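Suchbegriff eingeben … Volltext Autor Heft

4.3 Tütchen, Becher, Deckel: Was im Haushalt noch klemmt

Ich gebe zu, ich war vor diesem Abschnitt ziemlich optimistisch. Die Sortieraufgaben aus 4.2 liefen ja prima, und wer Prendley einmal beim Stapeln von Holzklötzen gesehen hat, der denkt schnell: Na, dann räumt das Ding eben auch die Küche auf! Tut es leider nicht. Jedenfalls noch nicht so, dass ich es unbeaufsichtigt lassen würde.

Wir haben Prendley (unsere Greifstrategie, siehe Abschnitt 3) mit 400 Demonstrationen trainiert, alle von Hand vorgemacht, und danach 40 Durchläufe mit festen Gegenständen gefahren. Davon klappten 38, was uns alle sehr gefreut hat. Feste Gegenstände heißt: Dosen, Becher, Schachteln. Sie behalten ihre Form, wenn man zudrückt, und das Modell muss sich nur einmal entscheiden, wo es anfasst.

Bei Folienbeuteln sieht die Sache völlig anders aus. Von drei Varianten der Regelung kam nur eine, Govinach, überhaupt so weit, dass der Beutel den Tisch verließ. Die Folie knickt weg, der Inhalt rutscht in eine Ecke, und dazu spiegelt das Material so stark, dass die Tiefenschätzung springt (mehr dazu in Anhang B, da habe ich mich etwas ausgetobt). Ein Mensch macht das nebenbei und greift halt nach. Genau dieses Nachgreifen fehlt unserem Modell, und ich halte es inzwischen für den eigentlichen Kern des Problems, viel mehr als die Kraftregelung, an der wir seit Juli herumschrauben.

Dazu kommt die Arbeit mit zwei Greifern. Eine Tüte halten und gleichzeitig neben einem hohen, durchsichtigen Gefäß hantieren, das klingt harmlos, verlangt aber, dass beide Seiten voneinander wissen. Abbildung 7 gibt einen Eindruck davon, wie eng es auf der Tischplatte zugeht.

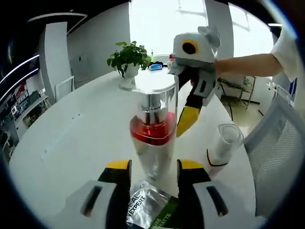 Abb. 7: Silbriger Folienbeutel zwischen den Fingern eines Handgreifers, dahinter ein klarer Zylinder mit Metalleinsatz und rotem Flüssigkeitsband; rechts der zweite Greifer.

4.4 Und in der Werkstatt?

Deutlich besser, würde ich sagen. Am Aufbau Pearce liegen die Teile immer gleich, und Folie kommt dort gar nicht vor. Wer also fragt, ob Maschinen schon Handgriffe übernehmen können, bekommt von mir für die Werkstatt ein vorsichtiges Ja und für die Küche ein Nein mit Fußnote. Die Auswertung nach Teilegröße folgt in Abschnitt 5.

Kommentare

tuefteltante: Schön zu lesen! Habt ihr es mal mit matten Tüten versucht? Bei uns war das Glänzen der größte Störenfried.

k_reinraum: 38 von 40 bei Dosen finde ich gut, aber wie voll waren die Becher? Steht das irgendwo?

greifbaer: Anhang B bitte als eigenen Beitrag, der ist zu schade für hinten.

Zuletzt erschienen
Prillenano: kleine Kraftsensoren für Fingerkuppen
Durchsichtige Gefäße in der Tiefenschätzung
Deckel aufschrauben mit zwei Armen
Govinach, Teil 1: Regelung ohne Kraftmessung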